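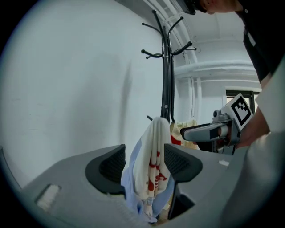
Hello all, and thanks for your patience with this one. It's the second report on the Lastum money, covering everything up to the end of June, and I've tried to keep it to what's changed for the people on the floor, as that's what you asked for last time.

First, the numbers. We set ourselves a target of 440 good demonstrations of the hanging and folding work, and we've passed it with 63 to spare. Eleven of our laundry staff have now had a turn on the grippers, up from four in the first report, and three of them are quick enough that they're teaching the rest of us (me included, and I'm still terrible with anything that has sleeves).

The towels were the easy part. Taking one off a coat stand with a gripper in each hand is something most people pick up before their first tea break. Handing a bundle over, or keeping hold of two cloths at once without dropping the one on top, is a different matter! Ettore Cirillo has rewritten the task sheets twice so that they follow the way our people do it on a normal shift, and the sessions have gone much better for it. The old sheets were written by me, so no hard feelings.
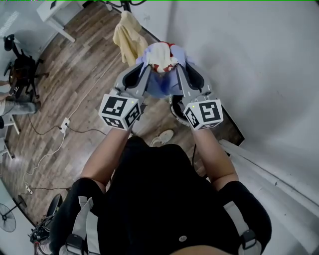
Page last changed: June, 4.20 pm

Now to the bit I know you'll want to hear about — the jobs. When we started at Skerkness there was a fair amount of worry, and some of it was my fault for explaining things badly. We've since agreed in writing that nobody's hours go down during the project, and that time on the grippers is paid at the same rate as the late shift. Two people asked to come off the rota because of sore wrists. We moved them to checking recordings, which they like, and cut everyone's sessions to 39 minutes with a proper rest after. I'd like to bring in someone who knows about hands and shoulders to look at how we work, and I've put that in the next budget request.

The harness is still a grumble. The straps suit the taller staff and annoy everyone else, and Rendivance have promised us a shorter set. I'll chase them again.

As for the robot side, the Erraji trial arm can lift a single towel from a hook and put it on the table, slowly. Folding is a long way off and I don't want to pretend otherwise. What the staff would most like it to do is the late-night hanging, when there are only two of them on and the trolleys pile up, so we've made that the next goal and pushed folding back.

Still to do before the next report: finish the recordings with heavier fabrics, get the shorter straps on people, and sit down with the night team, who've had the least say so far. We're slightly under on equipment and slightly over on staff time, and I'd like to move the difference across if you're happy with that. A quick yes or no by email is fine.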